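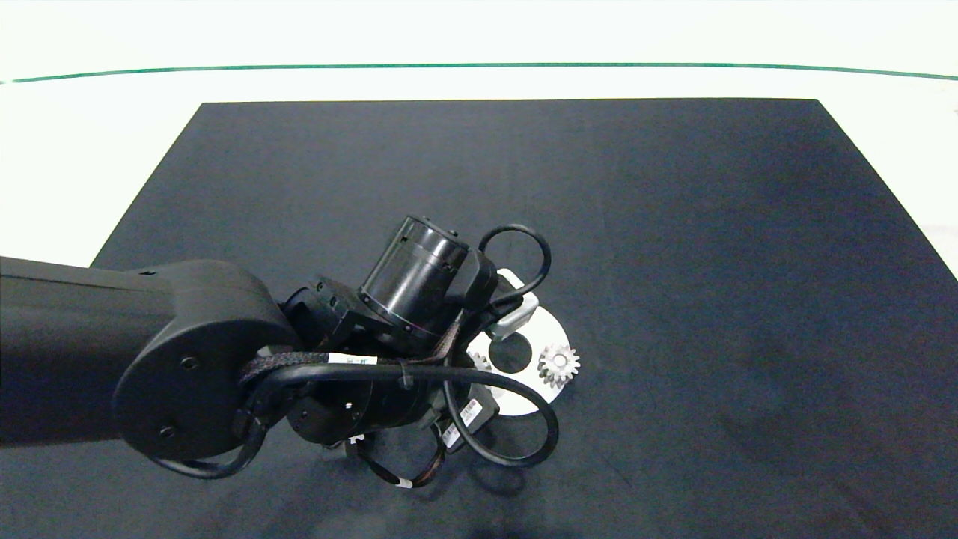

**Mittwoch, kurz nach der Mittagspause**

So, der dritte Anlauf mit dem Roggensauer, und endlich mal einer, bei dem ich mir nicht die Haare raufe! Angesetzt gestern Abend mit 100 g Anstellgut (das aus dem Solamora-Glas, nicht das alte von Laine, das riecht mir inzwischen zu stark nach Nagellackentferner) und 312 g Roggenvollkorn von der Utoditz-Mühle. Wasser nach Gefühl, ja, ich weiß - steht beim nächsten Mal wieder hier drin, versprochen.

Temperatur im Gärschrank: 27 Grad, die ganze Nacht durch. Der Logger zeigt nur eine kleine Delle gegen Morgen, da hat wohl jemand die Tür aufgemacht. Bitte lasst sie zu, wenn der Zettel dranhängt!

Heute früh war der Sauer schön gewölbt, die Mehlschicht obendrauf ordentlich gerissen, Geruch mild und ein bisschen nach Apfel. Den pH habe ich zweimal gemessen, weil mir die Elektrode komisch vorkam, beide Werte stehen im blauen Ordner. Die Pufferlösung geht übrigens zur Neige, Laine Vanags wollte nachbestellen (Laine, falls du das liest: die große Flasche, bitte).

Was mich noch umtreibt, ist die Krume. Der Laib aus der Maicharge hatte unten diesen klitschigen Streifen, und ich tippe weiter auf zu kurze Stockgare. Laine meint, es liegt am Turham-Mehl, das sei zu enzymaktiv. Kann sein, aber dann hätte der Kasten daneben genauso aussehen müssen, und der war tadellos. Fallzahl müsste man mal bestimmen lassen.

Plan für heute Nachmittag:

- 6 Kästen fetten und beschriften
- Hauptteig mischen, diesmal das Salz gleich mit rein
- eine Probe vom Sauer einfrieren
- Waage neu tarieren, die wandert schon wieder

Angeschnitten wird morgen, vorher Finger weg - auch vom Knust!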